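Ticket: Donation receipts not sent for memorial giving page
Status: Waiting for finance office
Product: Clullorex donor forms

Our foundation opened a giving page in November in memory of a young teacher from Lasside. The page collects for the book fund at the Rutis school. Since the morning, donors write to us that they paid but received no thank-you letter and no receipt.

I checked the list in Clullorex. There are 55 gifts, and 34 of them have the mark "receipt sent". The largest gift without a receipt is 500 dollars, from the Castellanos bakery. I tried to send this one by hand at 2:15 pm and got the message "template missing".
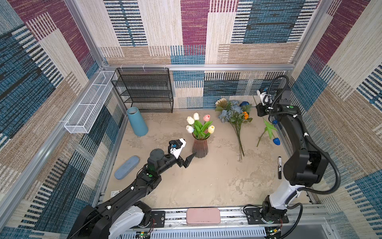

Were the donors charged twice when they pressed the button again?
Only where the bank shows two payments. I compared the bank list with ours and found 13 repeated gifts — all of them are now marked for refund.

Update, 4:40 pm. The template was saved under the old name of the fund, so the form could not find it. I renamed it and sent one test to our own address. It came after a minute, with the correct dedication text.

Still open: the family asked that their names are not printed on the receipts. I removed them from the template, but the letters already sent have them. Please tell me who should write to the family.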